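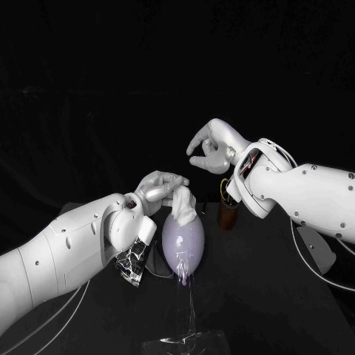
White cloth on a lavender balloon.

Tidavell Village Fete Notices: data card

Text of 897 parish fete notices, typed up from noticeboards and the backs of other notices. Spelling is left as found, including four versions of "marquee".

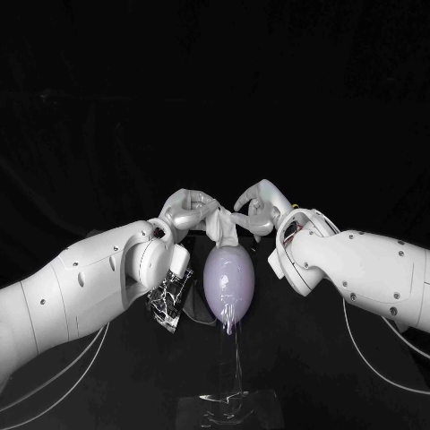

Each row holds one notice, with its parish, month and stated attractions. The attractions column is free text and behaves accordingly. A pale lavender balloon with a knotted neck, like the one shown, goes in as "balloon"; colour is dropped, despite strong feelings in Fornard. Prices are in pounds, or in jam.

Known problems: 203 rows have no year. June is overcounted, as rained-off fetes are listed again 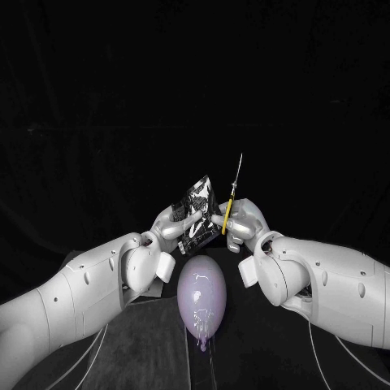
under their new date, and the Skikov scans lose anything written in pencil. Please don't train a weather model on this. One person has tried.

Licence: free to use, with credit to Khasawneh Print Archive.

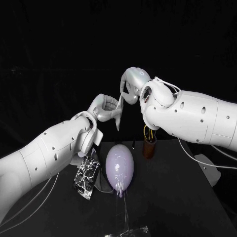 Two white hands above a dark table.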